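Sorting and Storing Small Things
An information page for pupils aged seven to eleven
Gostlow Children's Museum, Learning Department

Every home, classroom and museum has small things in it. Some are toys. Some are used for eating and drinking, and some are parts of a game or a puzzle. When small things are left on the floor they can be stepped on, lost or broken. When they are kept in a container, they are safer and easier to find.

This page explains how people choose containers, how they sort what goes inside, and why the shape and material of an object make a difference. Words printed in capital letters are explained at the end.

What is a container?

A container is anything that holds other things. A pocket is a container, and so is a bath. The containers used for storing toys usually have a flat floor and four sides. If there is no lid, we say the container is OPEN-TOPPED.

An open-topped container is useful for things that are needed often. You can look in and see what is there, and you can reach in without lifting anything out of the way. Dust can also get in, so the things inside have to be cleaned from time to time. A container with a lid keeps dust out, but people may forget what they have put in it. For this reason, the museum asks that every lidded box has a label on the front.

Deep or shallow?

The distance from the top of a container to its floor is called its depth. A deep container holds a great deal, but small objects sink to the bottom and large ones cover them. A SHALLOW container holds less. Its contents can be spread out in one layer, so that each object can be seen.

At the museum's store in Prorkerthorpe, shallow trays are used whenever a collection is being sorted. Deep boxes are used afterwards, when the sorting is finished and the objects will not be needed for a while.

The sides of a container may be straight or sloped. Straight sides make the best use of the space on a shelf. Sloped sides make the opening wider than the floor, and a hand can reach into the corners more easily.

What are containers made of?

Metal containers are strong and keep their shape. They can be wiped clean. They may become scuffed, and they are noisy when something hard is dropped into them. Plastic containers are light and come in many colours, although thin plastic can crack. Cardboard is cheap and can be recycled, but it must be kept dry. Baskets are pleasant to look at, and very small objects can slip through the gaps.

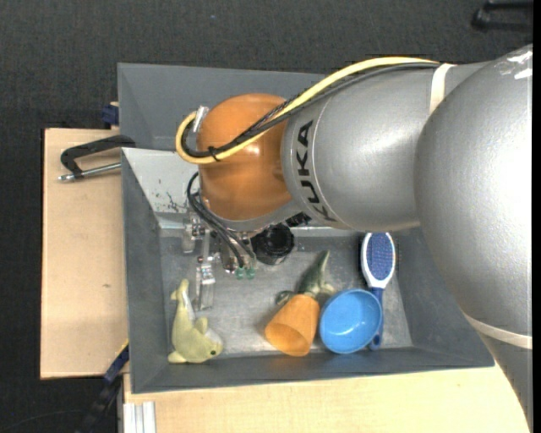 Objects are made of different materials too, and this affects how they should be stored. A plush toy is soft. It can be squeezed into a small space and will not be damaged by a fall from a low shelf. A cup made of hard plastic cannot be squeezed, and it takes up room even when there is nothing inside it. A toy dinosaur with a long neck is an awkward shape, and the neck may bend or snap if something heavy is placed on top.

Before you put anything away, ask these questions about it.

Is it soft or hard?
Is it heavy or light?
Does it have a thin part that could break?
Will it roll?
Is it clean?

Objects that roll, such as balls and cups lying on their sides, are best kept in a container with walls. Cups of the same size can often be placed one inside another. This is called NESTING, and it saves a good deal of space.

Sorting into groups

To sort means to put things into groups. There is more than one correct way to do it. A dolphin and a dinosaur could go together because both are toy animals. The same dolphin could go with a cushion, as both are soft to touch. A plastic cup could be grouped with plates and spoons because of what it is used for, or with a plastic boat because of what it is made of.

The rule you choose is called the SORTING RULE. It is helpful to say the rule aloud before you begin, particularly when several people are sorting together. If two people follow different rules, the groups will become muddled and the work will have to be done again.

Our collections manager, Hanan Zoubi, looks after 1019 toys and games. They are sorted first by material, because soft toys need different care from metal or plastic ones. After that they are sorted by size. The 121 toy animals in the collection are therefore kept in several different places, and a list is used to find them.

An activity to try

You will need one shallow tray and 13 small objects from your home or classroom. Please ask an adult before you use anything that could break.

Place all the objects in the tray. Look at them without touching them for one minute. Choose a sorting rule and move the objects into groups. Write the rule on a piece of paper and turn it face down. Ask a partner to look at your groups and work out the rule. Then return everything to the tray and let your partner choose a new one.

Schools visiting in June may carry out this activity in the Nimri Room with objects from the handling collection. Teachers should speak to Pranab Munshi at the learning desk when they arrive.

Word list

NESTING: placing objects of the same shape one inside another.
OPEN-TOPPED: having no lid.
SHALLOW: not deep.
SORTING RULE: the reason that the things in a group belong together.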